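Riveo, el kit de pinzas de mano de Plomavel: análisis tras once días de uso

Precio: 976 euros la pareja, con cables y maletín
Distribuidor: Cevasen
Lo mejor: el agarre, los dedos desmontables
Lo peor: los cables, el manual, la distancia entre lo que promete la caja y lo que hace el brazo

El Riveo no es un robot, conviene saberlo antes de pagar. Es una pareja de pinzas que se llevan en la mano, una en cada una, y que graban lo que uno hace con ellas. Uno recoge la mesa, ordena un estante o mete cosas en una cesta con las pinzas puestas, el programa guarda las tomas y después se entrena con ellas un brazo para que repita la tarea. El brazo se compra aparte. Yo he usado un McKinnon de sobremesa que ya tenía, de la generación anterior a la que se vende ahora.

Plomavel lo anuncia para casas y talleres pequeños. La frase de la caja es «enséñele una vez sus tareas», y con esa idea lo he probado: si una persona que no trabaja en robótica puede comprar esto, enseñar un par de faenas sencillas y dejar de hacerlas. Elegí la más fácil que se me ocurrió, un vaso blanco y una cesta de rejilla negra sobre una mesa de madera clara. Coger el vaso, llevarlo a la cesta, dejarlo de pie. Si eso no sale, no tiene sentido hablar de vajilla mojada ni de ropa.

Montaje

Las pinzas vienen casi montadas. Hay que atornillar los dedos, fijar la placa de marcadores y pasar el cable. Los dedos son bloques negros rectos, con la cara interior plana y algo rugosa, y van sujetos con tornillos corrientes. En el cuerpo hay insertos roscados de color latón, un detalle que se agradece: he quitado y puesto los dedos varias veces y la rosca no se ha resentido. El manual está traducido a medias y las figuras corresponden a una versión anterior, con el seguro en el lado contrario.

La calibración pide una superficie despejada, buena luz y que nada brille demasiado. Lo último cuesta más de lo que parece en una cocina. En la encimera de acero tuve que repetirla muchas veces y acabé pasando a la mesa de madera, donde salió a la primera.

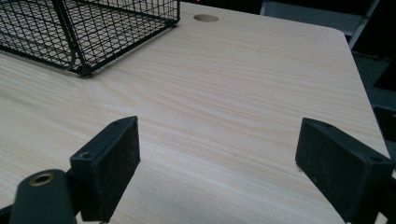 Vista desde una de las pinzas, con los dedos abiertos y la cesta al fondo de la mesa.

La imagen que recoge cada pinza es esa, a ras de mesa y con los dedos siempre dentro del encuadre. Al principio me pareció un defecto. Después de etiquetar unas cuantas tomas se entiende que los dedos sirven de referencia: se ve a qué distancia están del objeto y por qué lado entran. A cambio, lo que queda lejos ocupa muy poco y los fondos oscuros no dan ninguna información. Si la tarea obliga a buscar algo por la habitación, con estas cámaras no basta.

En la mano

Cada pinza pesa lo suficiente para notarla en la muñeca a la media hora. El gatillo tiene un recorrido largo y suave, bien resuelto. Se puede cerrar despacio sobre un vaso ligero sin aplastarlo, cosa que con las pinzas de otros kits que he probado era cuestión de suerte. El mango es el mismo para las dos manos y le vendría bien una talla más pequeña.

Los cables son la peor parte del conjunto. Salen de la pinza, caen por el borde de la mesa y tiran un poco cada vez que uno cruza el brazo. Plomavel vende un arnés para llevarlos por la espalda, que no he probado y que debería venir incluido.

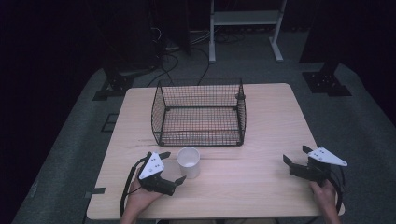

La mesa de pruebas: un vaso, la cesta y una pinza en cada mano. Los cables cuelgan por los bordes.

Las placas blancas triangulares con puntos negros son los marcadores de posición. Sobresalen bastante por encima de la pinza y al trabajar con las dos manos juntas se rozan. Cuando pasa, el programa pierde una de las dos durante un instante y marca la toma como dudosa. No la borra, la deja para revisión, y la revisión es manual. Recomiendo acostumbrarse desde el principio a trabajar con los codos separados.

Hay que decir también lo que se aprende haciendo el trabajo con esto puesto. Con las manos, pasar un vaso de la mesa a una cesta no tiene pasos. Con dos dedos rectos los tiene todos: acercarse de lado, abrir lo bastante, bajar sin empujar, cerrar, levantar más alto que el borde, soltar sin que se tumbe. A ratos me sentí torpe, y entendí mejor por qué los brazos que había visto en ferias iban tan lentos.

Grabar

La guía recomienda 300 tomas por tarea. Las hice, repartidas en varias tardes, y es un trabajo aburrido. El programa sugiere variar la posición del vaso y de la cesta, cambiar la luz y alternar la mano. Si no se hace, el brazo aprende un único recorrido y falla en cuanto se mueve algo un palmo. Lo comprobé con una primera tanda demasiado ordenada que tuve que desechar entera.

El programa funciona bien mientras graba. Un pitido al empezar y otro al acabar, sin tocar el teclado. La subida de los datos es lenta y no avisa si se interrumpe; el jueves perdí una sesión completa porque el portátil se había suspendido. En la versión de mayo dicen que estará corregido.

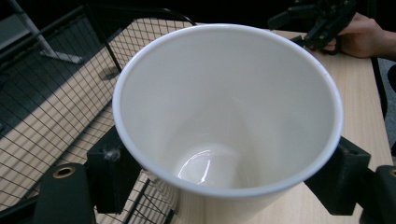

El mantenimiento ocupa en el manual menos de una página y merecía más. Las almohadillas de los dedos atraen la pelusa con una facilidad notable. Con el vaso ya sujeto junto a la cesta, en la cara superior de la izquierda se ve un mechón blanquecino, y ahí se queda por mucho que se sople. Sobre un vaso rígido no he notado que afecte al agarre, pero en otras pruebas, con tapas de plástico fino, limpiar las dos caras con un paño húmedo cambió el resultado. Ahora lo hago al empezar cada sesión. El kit debería traer un juego de repuesto, y Cevasen los sirve solo por parejas completas, con los tornillos.

Del agarre no tengo quejas. Entrar por los lados, justo por debajo del borde, es lo que mejor funciona con vasos que se abren hacia arriba. Si se baja más, la pared se estrecha y el vaso tiende a girar entre los dedos. Las tazas con asa exigen pensar un momento de qué lado se entra. Los platos llanos, directamente, no se pueden coger de una mesa con estos dedos si no se arrastran antes hasta el borde.

Qué hace el brazo después

El entrenamiento se encarga desde el programa y tarda una noche. Por la mañana el McKinnon tenía ya su modelo cargado. Puse un vaso, puse la cesta y le di a empezar.

Lo hizo. Despacio, con una pausa larga encima del vaso que parecía un cuelgue y no lo era, pero lo cogió y lo dejó dentro. Seguí el resto de la mañana, y la impresión general es que con el vaso de pie, a la vista y sin nada alrededor, el brazo acierta la mayoría de las veces. Con dos vasos juntos se mete entre ambos y tira uno. Con el vaso tumbado lo empuja hasta que se cae de la mesa. Si la cesta ya tiene algo dentro, suelta encima sin mirar.

La aproximación es lo que mejor ha aprendido. Abre con margen, centra los dedos y baja recto. También es la parte que mejor había grabado yo, porque es la más fácil de repetir igual.
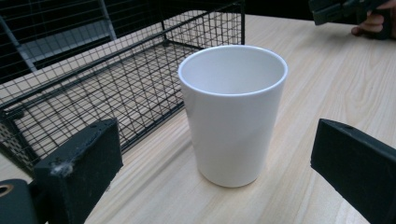
Aproximación al vaso con espacio a los dos lados, antes de cerrar.

Soltar se le da mucho peor. La cesta de rejilla es un mal destino para una cámara: alambre fino, sombra de la cuadrícula sobre la madera y la misma madera viéndose por los huecos. Sospecho que al modelo le cuesta saber dónde acaba el borde, y por eso a veces roza el alambre de arriba al entrar. Forré el fondo y los laterales con cartulina y mejoró. Es un arreglo válido para una prueba. Si para que una máquina me recoja los vasos tengo que forrar los cestos, prefiero recogerlos yo.

Probé además otras faenas, seis contando la del vaso. Guardar destornilladores en su soporte salió bien, sorprendentemente bien en los de mango grueso. Pasar piezas pequeñas de una bandeja a otra también, con la bandeja fijada a la mesa. Doblar trapos fue un fracaso completo. Cerrar tarros, otro. Separar cartón y plástico quedó en un punto intermedio: los coge, y se equivoca de cubo más de lo que se puede consentir.

Casa o taller

En un taller la cosa cambia. Allí la mesa es siempre la misma, la bandeja se puede atornillar y la pieza se repite. A quien tenga un puesto así y un brazo parado, el Riveo le puede servir ya, con un par de semanas de paciencia y alguien que vigile. La lentitud importa menos si el brazo trabaja mientras uno está en otra cosa, aunque dejarlo solo del todo no me atrevería.

En casa no. Una mesa después de cenar no se parece a mi mesa de pruebas: hay migas, servilletas, vasos con un dedo de agua, alguien que sigue sentado. Cada diferencia son más tomas, y cada tanda de tomas son tardes con las pinzas puestas. He pasado mucho más tiempo enseñando a mover un vaso del que voy a gastar en moverlos yo durante años.

Como herramienta para grabar, el kit es bueno y no es caro para lo que hay en el mercado. Está bien construido, se desmonta con un destornillador y el gatillo es mejor que el de la competencia. Como electrodoméstico, que es como lo coloca Cevasen en su página, entre los robots aspiradores y las freidoras, es una compra equivocada.

Puntuación para taller o estudio: 7,5
Puntuación para casa: 3

Probado con el brazo McKinnon de sobremesa, portátil propio y la versión del programa incluida en el maletín. El brazo y el arnés de cables no entran en el precio. La unidad es comprada.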